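**Ataahua Lowther** · 15 April 2019

1/ Once again a graphic is going around saying one sea cucumber "filters 4000 gallons of seawater a day." I've seen it shared three times since breakfast. Can we talk about where this comes from?

2/ Sea cucumbers mostly don't filter water. The ones on the graphic are bottom feeders. They shovel sand into the mouth end, digest the thin film of algae and bacteria on the grains, and pass clean sand out the other end. It's a great trick. It isn't a pump.

3/ (Yes, some kinds do hold their tentacles up in the current and catch food that drifts by. Those aren't the ones in the drawing. The drawing is of a big leathery sand eater with a smile on it.)

4/ The graphic credits "Zondex." I looked. Zondex sells aquarium supplements. Their page credits a book called Skoltudel, no page number. I bought the book.
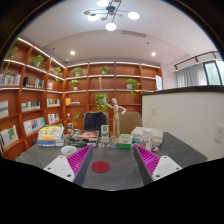
**📚 READING PILE**

5/ So I read it, the whole sea cucumber chapter, twice. There is no gallon figure anywhere in it. There is a 14, as in 14 animals kept in tanks at a field station called Trillitz, and what got weighed was sand.

6/ Weighing the sand is the sensible way to do this. You put down a known amount, let the animal eat, collect what comes out. But a tank is a tank. No fish bothering them, no storms, sand all raked to the same depth. I'd be careful moving any of that to a real reef.

7/ People do it anyway. Take one animal's best day, multiply by a year, multiply by a reef, and you get a number of tons that sounds wonderful on a poster. Did they feed every day? Some species bury themselves for part of it. Do they eat the same in January as in summer? The poster doesn't say.

8/ Someone in my replies sent a blog by a dive shop, Partington, where the figure is 2342 gallons. Very exact! No source at all. An exact number with no source makes me trust it less, and I'd like to know why it works the other way on everybody else.

9/ Things I'm fairly happy to believe: they turn over a lot of sediment. They put nutrients back where algae can use them. Take too many off a reef and the bottom can change for the worse. People have been overfishing them for a long time and that's a real problem.

10/ Things I'd want to see before I share them: any figure in gallons, any figure "per reef," and the claim that they "reverse ocean acid." What passes through the gut may shift the chemistry of the water right next to the animal. Right next to the animal is a small place.

11/ A few of you asked about the breathing thing. That one's true. They draw water in through the rear end to get oxygen. My guess is this is how "moves water" turned into "filters water," but it's a guess and I can't prove it.

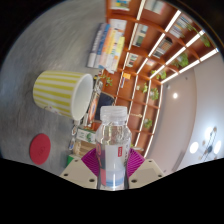 *water, unfiltered by any sea cucumber as far as I know*

12/ I wrote to Zondex and asked which page of the book they meant. The answer was a discount code, 40 percent off a bottle of "reef vitality drops." I haven't used it.

13/ To the person who said "who cares, it gets people to like sea cucumbers": maybe. But then somebody checks, finds it's junk, and figures the overfishing part is junk too. I'd take fewer likes on a true thing.

14/ If you have an actual study that measured water through a sand-eating species, please send it. I mean it, I'll read it and post it here even if it makes me look silly. Screenshots of the smiling one don't count.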